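Yanti Hartono has folded for a living for eleven years, and she would like it known that she doesn't iron her tea towels. "People ask that first," she says, putting the kettle on. "They look terribly let down."

Her company, Doltia, sorts out other people's bedrooms. Not lofts, not garages, and never again a shed. She and her business partner, Rohani Subramaniam, started with one client, a neighbour who couldn't get into her own wardrobe, and last year they did 243 bedrooms. Rohani does the accounts and the difficult husbands.

I ask what she finds when she walks in.

"The chair," she says at once. "Every bedroom in the country has a chair nobody has sat on since it was bought. I had one client with 71 things on a chair. A small chair. I was quite impressed by the engineering."

She counts everything before she touches it, and writes the number on a card which she leaves on the windowsill. Some clients find this helpful. One turned the card face down and went out for a walk. The record for T-shirts stands at 236, held by a retired surveyor who wore four of them.

Then it all goes on the bed. Yanti is strict about the bed. It must be made first, with a plain sheet pulled tight, and whoever sleeps in it must be told that they won't be getting in until the pile has gone. "It's a deadline with a mattress in it," she says. "I've seen people work wonders at ten to eleven at night."

She dislikes folding boards, owns two, and blames her sister for both. She has no view on whether socks should be rolled. Hangers she will discuss at some length, and did, until the tea was cold.

What about the folding itself? Surely there's a trick?

"You stop fighting the sleeves. Everybody goes for the sleeves first, as if they were going to get away. Lay the thing down, smooth the widest bit, leave the rest in whatever heap it fancies and come back for it." 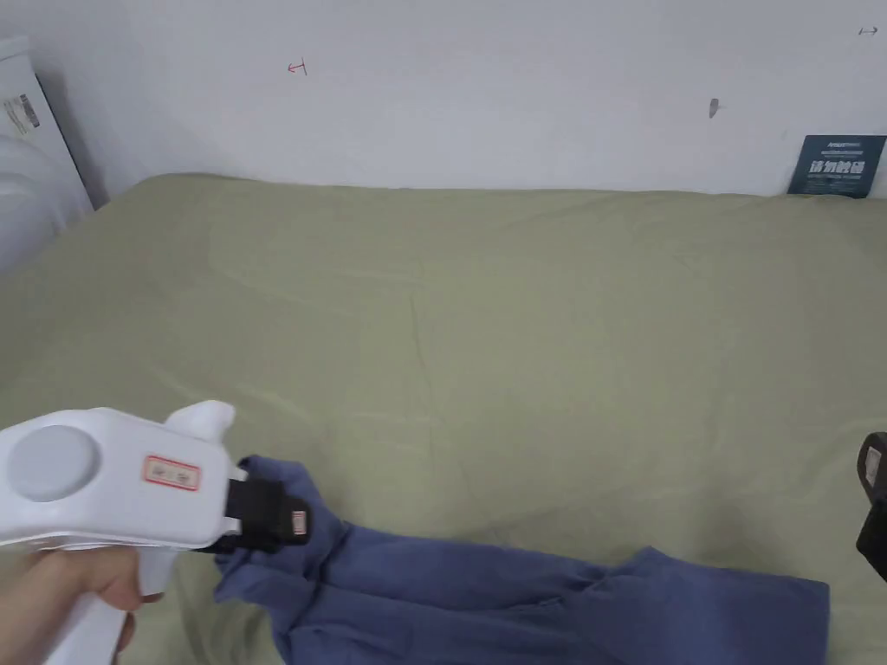

Trousers she considers the easiest, "being two sleeves with ambitions". Fitted sheets she rolls into a ball and shuts in a cupboard, and she charges the same for this as for everything else.

Does it last? She rings each client in June to ask, and says the answers are mostly lies. Rohani thinks the calls are bad for business. Yanti carries on making them, partly for the excuses: the dog, a new baby, a cousin who stayed a fortnight and brought his own chair.

Her own bedroom is upstairs and I am not shown it. When I ask, she gets up and rinses the cups. "There's a chair," she says, with her back to me.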